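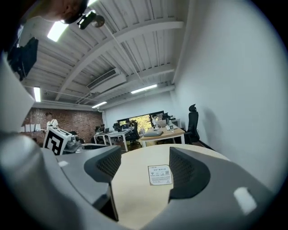

Hidton project: equipment spend to the end of May

We have bought 4 hand-held grippers from Fagerlund out of the 10 in the plan. The other six are on hold until the new price list comes through. Delivery of the first lot took 15 working days, which was a week longer than quoted.

Spare finger pads were not in the original budget. We would like to move 30 pounds per gripper from the travel line to cover them, and need your agreement before we order.

Jater has quoted for storage and Cotix has not replied yet. We will chase them again this month.

No change to the staffing costs. The next claim will include the delivery charges, as the invoice arrived after we closed this one.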